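We use cookies to improve your experience. Accept / Manage settings

Baskets, mostly

April, after the late shift 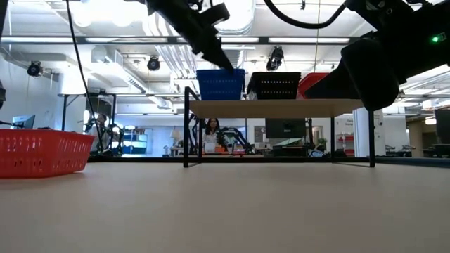 You'll miss the lifting when it's gone, was the verdict from packing at tea break, and I said my back would send it a card.

So the arms do baskets now. Red ones, blue ones, black ones, on and off a shelf, and I stand by with a tablet and am called a cell supervisor. I supervise 14 square feet of table. At Kevcombe I used to walk miles a night and come home too tired to argue. Tonight I came home wide awake and reorganised the spice drawer.

Wetora say the arms will do 3000 moves between services. They have not said what I will do between services. There was a slide about "higher-value tasks" – I wrote that down and have been looking for one since February.

The pay is up 30p an hour, to be fair. The radio is off, because the alarms have to be heard, and we all talk more quietly. Two of the Turkosdale lot have asked for transfers back to loading. I haven't. I quite like pressing reset.

Training again at 7 tomorrow. Must find my other shoe.

Comments (3)

Phuthong: Ours got the same slide. Still waiting on the tasks.

nightbus: 30p! Drinks on you then

Phuthong: Did the shoe turn up?

Contact | Copyright | Back to top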